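Stirketti Two-Arm Handover Workcell
Research Equipment, Brarnbridge Shared Laboratory

Status: available for booking
Page last revised: 1 June 2018

Overview

The Stirketti workcell is a bench-mounted pair of robot arms used for research on object handover, the passing of a held item from one gripper to the other without setting it down. It was assembled at the Brarnbridge laboratory under the Hopkin project and remains the reference platform for the Zidach handover method. Outside groups may book the cell for their own studies or request a supervised run of the standard trials.

The two arms are mounted at the ends of a common front rail and work over a shared tabletop. Plain walls stand on three sides of the work surface and keep the background steady for the cameras. Each arm carries a camera module above its gripper, so that both the giving and the receiving hand have a close view of the object at the moment of exchange.

The Zidach Method

In most earlier work at this laboratory, handover was treated as two separate grasps joined by a timed pause. The receiving arm moved to a fixed point, closed, and waited for the giving arm to let go. The method performed well with blocks and poorly with short, narrow objects, where a small error in angle left the receiving fingers with nothing to hold.

Under the Zidach method, the receiving arm plans its approach from the free end of the object as seen by the two wrist cameras. The receiving fingers stay open until the free end lies between them. Release by the giving gripper is tied to the measured load on the receiving side, and no fixed delay is used. If the load does not rise as expected, the giving arm keeps its hold and the receiving arm backs away for another attempt.

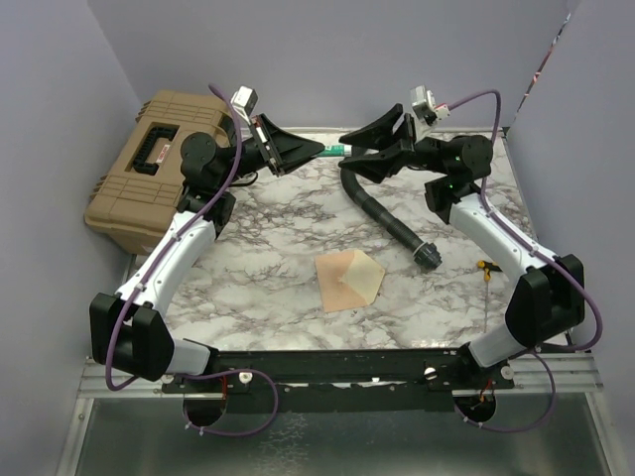 Handover trial with a small green cylinder. The left gripper holds the object level, with its white end between the open fingers of the right gripper.

Trials are run with other items left on the tabletop, including hand tools, hose and paper. Clutter of this kind is part of the test condition. An approach path that works over a bare table may be blocked or partly hidden when larger items lie near the arms, and the method is scored on both conditions.

Results

The March series used 19 everyday objects, each presented in 8 starting positions. The Zidach method completed the handover on the first attempt for 16 of the objects in every position. The remaining objects were passed successfully from some positions only. Two causes were noted in the trial log: glossy surfaces that confused the estimate of the free end, and soft objects that bent under the receiving fingers before any load was measured.

Clutter on the table lengthened the approach but had little effect on the exchange itself. The full trial log and the list of objects may be requested from the laboratory office.

Equipment Supplied With a Booking

Two arms with two-finger grippers
Wrist camera module on each arm
Front mounting rail and three-sided enclosure
Control computer with the Zidach software installed
Standard object set and score sheets

Users may bring their own objects. Items with sharp edges, open liquids and anything that sheds powder must be cleared with laboratory staff before use.

Conditions of Use

Bookings are made in blocks of 4 hours. New users must complete the cell safety briefing before operating the arms. Hands must be kept outside the enclosure while the arms are powered, and objects may be placed or moved only after the stop control has been engaged. Camera cables are secured along the arms and must not be rerouted; changes to the mounting of either camera require a new calibration, which is carried out by staff.

Published work that makes use of the cell should name the Stirketti workcell and the Brarnbridge Shared Laboratory in the methods section.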